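TEXT 331 Storage and Retail Layout
Handout 4, picking areas and bin storage
Notes by E. Kováčik, for the July group

Read before class. Bring the Ziltance floor plan, we mark it up together.

1. Where we left off

Last time: receiving, putaway, why the dock door fills up by 10 am. Two people asked about returns. Returns are handout 6, not now.

2. Slotting

Slotting = deciding which item lives where. Sounds dull, most of the walking time in a small warehouse comes from doing it badly.

Basic rule. Fast movers near the packing station, between knee and shoulder. Slow movers up high or far back. Heavy stuff low, always, even if it sells fast.

Things that break the rule:
- items ordered together (lamp and bulb). Keep them next to each other even if one is slow
- look-alikes. Same box, diffrent size. Keep them apart or people grab the wrong one
- seasonal. Move them before the season, not in the middle of it

Ovetdale case, page 2 of your packet. Small parts shop, 60 item codes in the picking area, sorted by supplier name. Anežka Kubíček reslotted by order count and left everything else alone. Walk per order went down by a third. Note she did NOT buy new shelving. Exam likes this one.

3. Fixed vs. floating locations

Fixed: every item has one home. Easy to learn, wastes space when stock is low.
Floating: goes wherever there is room, system remembers. Saves space, useless if the system is down or people skip the scan.
Mixed: fixed for picking, floating for reserve. What most places end up with.

Know one advantage and one drawback of each. Full sentences on the exam please, arrows don't count.

4. Replenishment

Two-bin method. Front bin empties, pull the back one forward, the empty bin is the order signal. No counting. Works for screws, labels, tape. Bad for anything expensive.

Min/max. Reorder when stock hits min, fill to max. Worked example: min 14, max 60, you have 14 left, so order 46. If the supplier ships only in packs of 20, order 40 and stay under max. Half the group rounded up last year. Max means max.

5. Bins and benches

Bins in a row behind the work surface, open side to the worker. Label on the bin AND on the shelf edge. One item per bin, no exceptions for "just a few". Keep the front of the bench free for the order being packed.
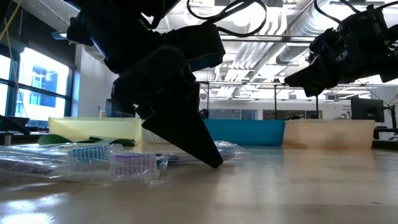
6. For next time

- Read the Pešek chapter, first half only
- Reslot the Avix list (back of packet). Show your order counts, not just the final map
- Peter Krajčí and Gerasimos Tzanetos present on floating locations, ten minutes each, leave time for questons
- Floor plans back to me by 4 pm, on paper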